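Repair Should Be on the Price Tag

My father-in-law bought one good pair of shoes every few years and had them resoled until the uppers gave out. The man who did the work, Ekrem Değirmenci, had a shop at the bottom of Lokgate, between a bakery and a bank. It closed in May after 15 years. The bakery is still there.

People said he closed because customers stopped caring. I don't think that's right. Customers still care, and I met plenty of them at his counter holding shoes he had to hand back. The soles were glued or molded on in a way that made the job cost more than the shoes did. He told me he turned away nine pairs in one morning.

We make stores print the price, the size and the country of origin. I would add one more line: whether the thing can be repaired, and what the usual repair costs. A $153 pair of boots that takes a new heel is a different purchase from a $153 pair that doesn't, and right now a shopper can't tell them apart.
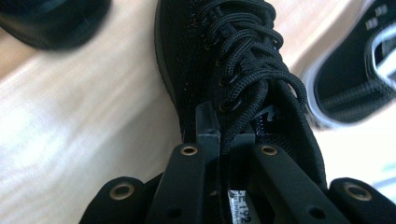 Shoe companies will say a label like that is too complicated. Some of it would be hard to work out, I admit, and a small maker with 1,000 pairs a year would need time. But start with the easy parts. Laces are the one piece of a shoe almost anyone can still replace at home, and even a knit sneaker with a dark rubber sole has them, tied in a knot and run up past a few metal eyelets. Nothing on the outside says whether the sole can be replaced too. A label could.

Abilio Carrasco, who sells shoes on Bilgin Street, told me he would put the line on his own tags if his suppliers gave him the answer. He has asked three of them - one wrote back.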